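Home Notebooks Manipulation Bin Transfer Archive Log in

Vondmont Laboratory, Shared Notebook
Bin Transfer, entry for May
Entered by: Liliana Cocco
Reviewed by: Sigita Luik

Purpose of this entry

To record the second stage of the comparison between the Plutlow grasp ranking method and our existing baseline on the two-compartment bin. The first stage used cubes only and was closed in the previous entry. The present stage uses long blocks, red and green, which the baseline was known to handle poorly once they lie across one another or close to a wall.

Method

Both methods receive the same depth input and propose grasps from the same candidate set. The baseline selects the candidate with the highest predicted score. Plutlow takes the 50 best candidates and re-scores each one with an added term for clearance between the fingers and the nearest wall or neighboring block. The weight on that term was fixed before the stage began and has not been changed.

Each method was given 300 attempts. An attempt counts as a success if the block is lifted, carried over the divider and released in the other compartment. A block that is lifted and then dropped back counts as a failure, and the drop is noted separately. The operator resets the blocks by hand when the source compartment is cleared. Resets were done by S. Luik in the morning and by me after 1 p.m. We agreed on a written reset procedure so that the two of us would produce similar piles, but no check of this has been made.

Training data for the scoring network is unchanged: 1000 labeled grasps from the Etgate collection, with no long blocks in it. This should be kept in mind when reading the results. Neither method had been trained on the shape under test.

Observations

Plutlow completed more transfers than the baseline. The full table is in the project folder and will not be copied here until the drop counts have been checked against the video. The difference was clearest for blocks lying parallel to the front wall. The baseline repeatedly chose a grasp at the middle of such a block with one finger against the wall, and the attempt ended in a contact stop. Plutlow usually moved the grasp or turned the wrist.

The gain was small for leaning blocks. When one block rests partly on another, the clearance term treats the lower block as an obstacle and pushes the grasp toward the raised end. The lift then begins with the block already tilted, and it tends to rotate in the fingers. Sigita has suggested a limit on the distance between the grasp point and the center of the block. I agree that this is worth testing, but it should be run as a separate condition.

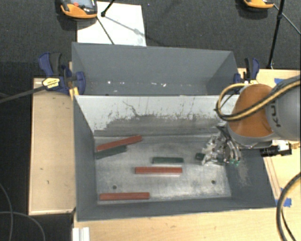 A second matter concerns the depth readings from the floor of the bin. The worn, shinier patches in the metal return noisy values, and on 2 occasions a candidate was placed on bare floor. Both methods were affected, so the comparison stands, but the fault should be corrected before the next stage. Masking the floor plane is the simplest remedy. Painting the bin was discussed and set aside, as it would break continuity with the cube results.

The clamps holding the bin were checked at the end of each session. Cable slack at the wrist was also reviewed. Large wrist turns are more frequent under Plutlow, and the loop should be watched during any change to the joint limits.

Actions

L. Cocco: check drop counts against video; add the table to this entry.
S. Luik: write the center-distance limit as a switchable option, default off.
Both: repeat a short set with resets exchanged, to see whether the person resetting has any effect on the result.
Open: ask the Odoi group whether their floor mask can be used without their calibration files.

No changes are to be made to the bin position or the camera mount until the repeat set is finished.

Recent entries
Bin Transfer: cube stage, closing notes
Plutlow: choice of clearance weight
Etgate collection: label corrections
Odoi floor mask: first reading
Wrist cable routing, revised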